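White display head tips over with any weight on it — base fix?
Forum: Fixtures, Stands and Display 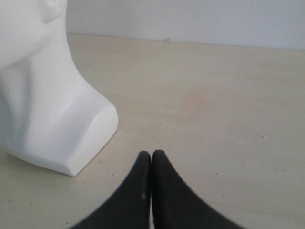 Neck and shoulder section of the white head, on the bench.

drimik_bench
Posted Tuesday, 7:40 pm

I bought this to hold headphones and the occasional hat. Sold as a Grinden bust, smooth white finish, material not stated in the listing. Bare, it stands fine. With a 9 oz headset on the crown it goes over backward if the shelf gets bumped. The underside is hollow on mine, with a wall I measured at 2 mm near the rim.

Options I am considering:
Sand in a bag, pushed up into the chest.
Plaster poured straight in.
A plywood plate screwed to the rim.

Preference is for something I can undo. Has anyone done this on a thin wall?

ban_and_box
Posted Tuesday, 8:15 pm

Do not pour plaster. It warms as it sets, and a thin molded wall can distort. I lost the shoulder line on a Jenar head that way. Bagged sand works. Double-bag it and tape the neck of the bag flat.

halfhitch
Posted Tuesday, 8:32 pm

Disagree on plaster. Poured in shallow layers with time between them it stays cool enough. I have done two heads and neither moved. The real objection is that it is permanent and it sheds dust at the edge unless you seal it.

ban_and_box
Posted Tuesday, 8:50 pm

Layers help, agreed. He still asked for something he can undo.

oddlot7
Posted Tuesday, 9:05 pm

Weight placement matters more than the total. If the sand rides up into the neck you have raised the center of gravity and gained very little. Keep it in the chest, as low as it will go, and pack foam above it so it stays down.

Also check whether the base face is flat before adding anything. Set it on glass and try a sheet of paper under the rim at several points. Mine had a high spot at the front, and that alone accounted for most of the rocking. Wet-sand on a flat plate until the paper catches all the way around.

drimik_bench
Posted Tuesday, 9:28 pm

Paper test done. It slides in at the back edge, 7 sheets before it is snug. So the rim is low there and the head leans that way before any load goes on.

halfhitch
Posted Tuesday, 9:41 pm

That is your fault, then. Sand the rim first and retest with the headset on. You may not need ballast.

oddlot7
Posted Tuesday, 9:52 pm

Go easy with a 2 mm wall. If the gap is that large I would leave the rim alone and shim the back with felt — trim it until the neck stops leaning.

ban_and_box
Posted Tuesday, 10:10 pm

Felt compresses. Cork sheet or thin rubber holds its thickness better, and rubber will stop it sliding on a painted shelf.

drimik_bench
Posted Tuesday, 10:24 pm

Rubber shim at the back, bagged sand low in the chest, foam above. I have an offcut of rubber here and will try the shim alone first.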